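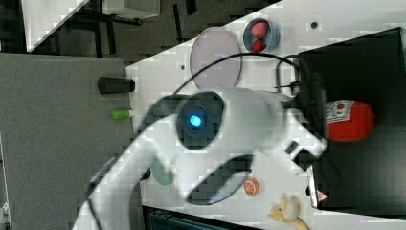 Environment and Development Research Group
Minutes of the April meeting

Present: Hae-won Um (chair), Lesego Naidoo (minutes), P. Wróbel, T. Rudik, A. Morkero, two doctoral students from the water pricing project
Apologies: the department administrator
Start: 2:05 p.m.

1. Minutes of the previous meeting
Approved with one correction. Under item 4, the field budget should have been recorded as covering travel and translation. It had been written down as travel only.

2. Matters arising
The data agreement with the Vustberg district office has been signed by both sides. A scanned copy is in the shared folder. Wróbel asked whether the agreement allows household data to be stored on laptops during field trips. The chair read out the clause, which allows it on encrypted machines only. Wróbel will check the two older laptops before they go out again.

The request for a second desk in the doctoral office is still with the department. No reply yet.

3. Water pricing survey
Naidoo reported on the first round in Vustberg. The sample was 498 households and 276 completed the full questionnaire. Another group answered the first section on income and water sources but stopped before the price questions. Rudik said these partial answers should be kept in a separate file and compared with the full ones before anyone runs the main model.

There was a long discussion of the price questions. Interviewers told Naidoo that people found the monthly amounts hard to judge, as most of them buy water by the container and pay each time. Morkero proposed asking for the cost per container and converting afterward. Um was concerned that changing the wording between rounds would make the two rounds hard to compare. It was agreed to keep the monthly question as it is and add the container question directly after it in round two.

The students asked if they could use the first-round data for their own chapters. Agreed, once the cleaned file is released. They should cite the version number.

Action: Naidoo to draft the new question and send it to the translator.
Action: Rudik to write a short note on the partial responses.

4. Forest payments paper
Wróbel has received the referee reports. The first is positive and asks for small changes. The second questions the choice of comparison villages and wants to see results with the villages nearest the road left out. Wróbel has run this and the main estimate gets smaller but keeps its sign. The standard errors are wider. Rudik suggested putting the new table in the main text, as the referee will look for it there.

The second referee also asks for a longer literature section. Um said one added paragraph was enough and that the reply letter could explain the word limit.

Action: Wróbel to circulate the revised draft and reply letter before the next meeting.

5. Teaching
The environmental policy module has 202 students registered for the fall, which is too many for the current room. Morkero has asked for the larger lecture hall and is waiting on the timetable. If the hall is not available, the lecture will be given twice. Seminar groups will have 12 students at most, so more teaching assistants are needed. Doctoral students who want to teach should write to Morkero. The training session is required for anyone who has not taught before.

The reading list still contains several broken links. Naidoo to fix these.

6. Seminar series
Two slots are open. Rudik will invite a speaker on air quality and labor supply. The other slot was offered to the students, who will present early results on rural water access. The start time moves to 4:00 p.m. to avoid a clash with the econometrics class.

7. Working paper format
Um asked everyone to use the new cover sheet. Papers sent in with the old one will be returned. Morkero noted that the template does not leave enough room for long abstracts. Um to raise this with the publications office.

8. Any other business
Travel claims for the Vustberg trip must be in by the end of the month, with receipts attached.
Rudik will be on research leave next term but will continue to supervise.

The meeting closed at 3:40 p.m.

Next meeting: May, same room. Items for the agenda to Naidoo.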